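Kirnton Handheld Gripper, research edition
Equipment pages / Hand-held tools / Kirnton

Supplied to labs that collect demonstrations by hand and train a policy on them afterwards. We stock it and we use it, so what follows is partly a listing and partly our own view of the method sold alongside it.

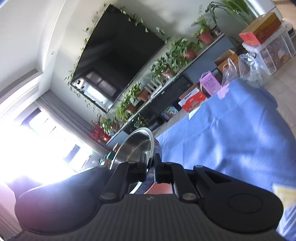
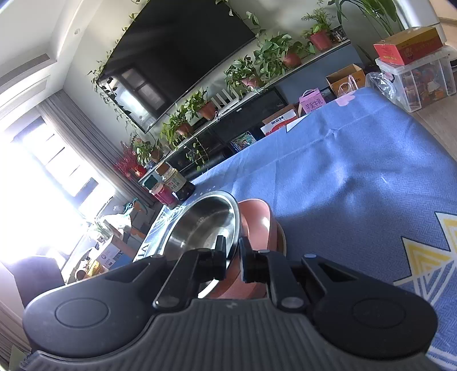
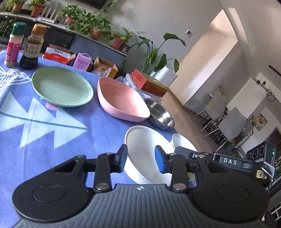 Dishes and the hand-held gripper at a table in a home.

The claim in the Berge report is that a person with a hand-held tool, working in ordinary homes, gathers data good enough to train an arm that has never been in the room. The authors used 686 demonstrations of table clearing and report a success rate we won't repeat, as we could not get near it.

Our own check was small. We took 200 demonstrations from the Remine set, trained with the published settings and ran the result in 6 kitchens. Plates went fairly well. Shiny metal bowls did not - the policy often closed early or went for a reflection. Whether that is the data, the camera or our training, we can't say, and the report doesn't give enough detail to settle it. It also counts a grasp as a success once the dish leaves the table, even if it is dropped a moment later. We think that is generous.

What we are happy to say about the tool: it is quick to learn, and the jaws hold a thin rim well. Wrist strain is a real complaint in sessions of more than 20 minutes, so plan breaks.

In the box: gripper, spare finger pads, carry case, printed setup notes.
Not included: training code, robot arm, mounting plate (see Bralton adaptors).
Lead time: orders placed by Wednesday noon leave the same week.

If you are buying it to repeat the Berge result, ask us for our run logs first. Failed runs are included.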